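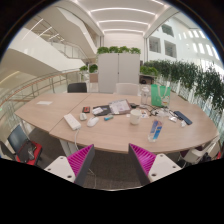 *Goden conference table, light wood top, white legs*

## Goden conference table

The Goden is a large meeting table with rounded ends, made for rooms where people work as well as talk. The top comes in joined sections, so it can be carried through an ordinary door and put together in the room. Two people need roughly 30 minutes.

- Top: light wood finish, rounded outline
- Legs: white
- Height: adjustable feet, up to 2 cm
- Weight: 130 lb per section

Power strips and chargers can sit on top, or you can order the Rathjen cable tray, which fits under either side.
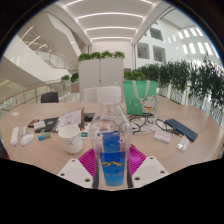
*The curved edge and pale oak tone of the top*

Wipe spills with a damp cloth. Use coasters under hot mugs.

Sold by Janutico. Orders placed by Friday noon ship the next week from Tollcombe. For room plans and section sizes, ask for Kuo-hua Tang.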